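Getting started with your Katwood block printing kit

1. Stir the ink for a full minute. It should drop off the spoon like thick honey.

2. Roll a thin coat onto the block - you'll hear a lovely soft hiss when it's right!

3. Press down firmly, count to six, and lift straight up.

Note: Let prints dry for 18 hours before stacking.

Caution: Keep the carving tools capped between uses.

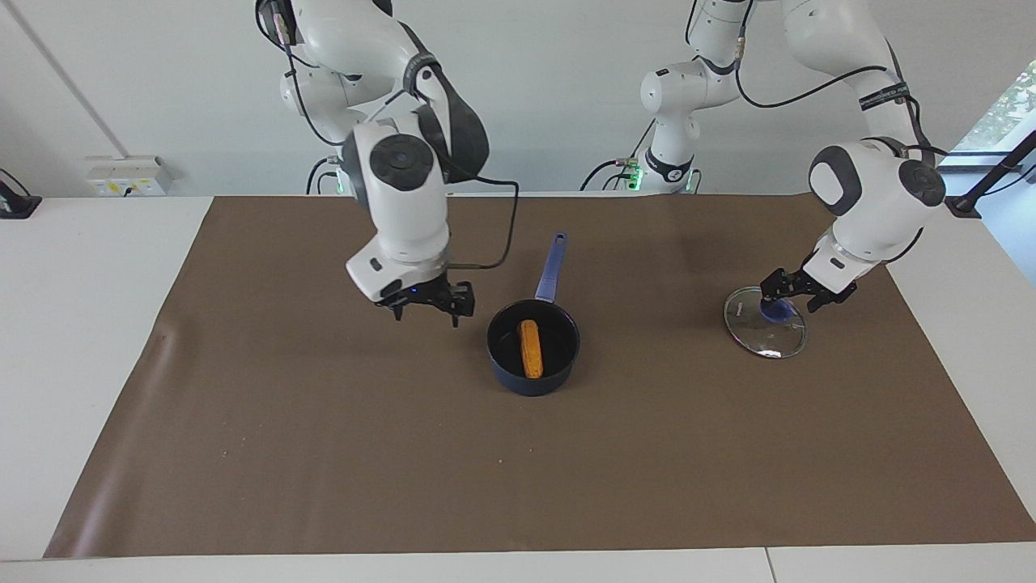
Care and Storage

Brown paper makes a great table cover, and a few rumples along the edges won't hurt. Rinse blocks in cool water and dry them flat. A well-kept block is good for over 40 prints, so go wild with color!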